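Brynhildur Riis
House rules for our simulated sorting tasks, in one thread. We rewrote them in August and people keep asking for a copy.

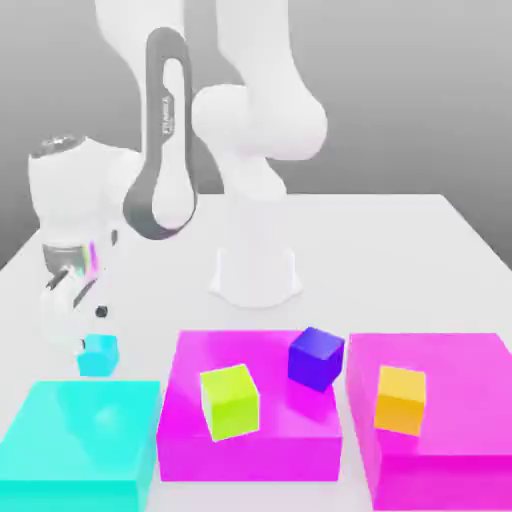 1/ Write the success condition before you build the task
One sentence, in words, at the top of the task file. "The cyan cube rests on the cyan platform with the gripper open and clear." If two people read your sentence and disagree on whether an episode passed, rewrite the sentence.

2/ "Rests" has a definition
At Grelteck we say a cube rests when it touches the platform, touches nothing on the robot, and has stopped moving for 2 seconds of simulated time. A cube hanging over the right platform doesn't count. A cube still between the fingers doesn't count, even if its bottom face is touching.

3/ Fix the list of colors and use it everywhere
The task file, the instruction text and the logs all use the same words. We had cyan called "turquoise" in one place and "light blue" in another, and the scoring script took them for different objects. Lime is lime. If you want to test synonyms, do it in a separate task with its own name.

4/ Say what happens when a color appears twice
Two of the platforms in the picture are magenta. So "put the cube on the magenta platform" has two right answers, and the rule has to say so. Either accept both or give the position: "the center magenta platform." Pick one and write it down. Don't let the checker decide by whichever object loads first.

5/ Say what happens when a color has no match
A blue-violet cube with no blue-violet platform is fine as long as the task says where it goes. Same for the lime one and the orange-yellow one. If a cube isn't part of the instruction, list it under "leave alone."

6/ "Leave alone" gets checked too
We record the pose of every cube at reset and compare at the end. If the arm puts the right cube in the right place and knocks a neighbor onto the table, that's a fail with its own code. We don't give partial credit in the headline number. Report it in a second column if you want it.

7/ Left and right mean camera left and right
I lost an afternoon to this. Half the team was writing from the robot's side and half from the viewer's. The task file now has a line for it and you can't submit without filling it in.

8/ Randomize what you said you would randomize
Cube rotation, cube position on the platform, color assignment. Put the ranges in the file. If a platform never moves, write "fixed." Blank fields get sent back.

9/ Seeds
Every episode logs its seed. The evaluation seeds live in a separate folder and don't get used for training. Bassi, our task runner, refuses to start a training job if it finds an evaluation seed in the list. Please don't edit that check out of your local copy.

10/ How many episodes
3,000 for a result we quote outside the group. Fewer is fine for day-to-day work if you label it as a draft. State the count next to the percentage every time, in slides too.

11/ Time limits
24 seconds of simulated time per placement. Use simulated time, never wall clock. A slow laptop shouldn't change the score. If the limit runs out with the cube in the gripper, log "timeout, holding." If it runs out with the cube down somewhere wrong, log "misplaced." Those two have very different causes and I want to see them apart.

12/ Failure codes
There are 4: misplaced, dropped, disturbed, timeout. Holding is a note on timeout, so it doesn't get its own code. If you think you need another, bring me some episodes that don't fit and we'll talk. The old list had so many that people used "other" for most things.

13/ Physics settings are part of the task
Friction, cube mass, contact settings, step size. They're versioned with the task file. Change any of them and the task gets a new version number, and old scores stay with the old version. We found a grip that worked only because friction had been turned up for a demo and left there.

14/ Rendering settings too, if the policy uses images
Glossy platforms pick up highlights, and a highlight can wash out part of a surface. Keep the light position and brightness in the file. Turning the gloss down to help a policy makes a new version, same as friction.

15/ Watch some episodes yourself
Before you report a number, watch a batch of passes and a batch of fails. The passes matter more. That's where you find the cube balanced on a platform edge that the checker was happy with.

16/ What these scores are for
They compare one policy with another on the same task version. They are not a safety result and they don't tell a customer what will happen on a real table. Plirkero, our hardware line, has its own test plan and sign-off, and a good score in sim doesn't skip any step of it.

17/ Reviews
Someone who didn't write the task reads the file and tries to break the checker by hand, moving cubes with the mouse. If they get a false pass, it goes back. Plan for it in your schedule.

18/ Retiring a task
When every policy passes it, move it to the archive with its last version number and the final scores. Don't delete it. Dunumwood was archived and we still run it after every simulator update to catch regressions.

19/ A few people asked about the order
Do 1, 4 and 7 first. Most of the files I send back fail on one of those.

20/ The blank task file is in the shared templates folder, with the color list at the top. Send corrections to me and I'll add them to the next version.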